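# Small wicker baskets – FAQ

**Which surface should the basket stand on?**
A flat, pale one. Woven bases mark soft varnish, so check the underside for loose strand ends before use. 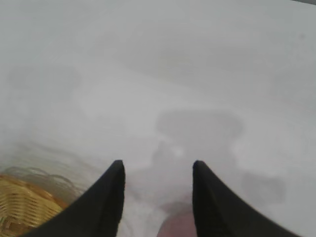 Dark tables are also fine if the finish is hard. On glass, fit the felt pads supplied with the Bronton set.

**What may be stored in it?**
Light, soft items: balls, yarn, napkins. The load limit for the small oval basket is 3 kg. Keys and tools will distort the weave.

**Will the rim snag soft balls?**
Not normally. Lower the ball in from directly above the opening. Dragging it over a scalloped rim pulls fibres out of the covering. 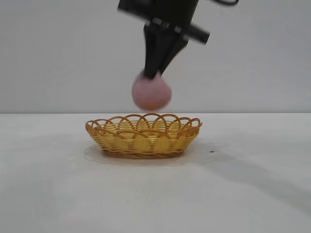

*Pink ball above the small oval basket, white tabletop.*

**How is it cleaned?**
Dry brush along the strands, then wipe with a damp cloth. Do not soak. Dry away from radiators – rapid drying splits the cane.

**Can I order a replacement?**
Yes. Quote part 3030 to Habte, Durnarport. Queries on repairs go to Hooman Golestani.

Last revised 23 Feb 2021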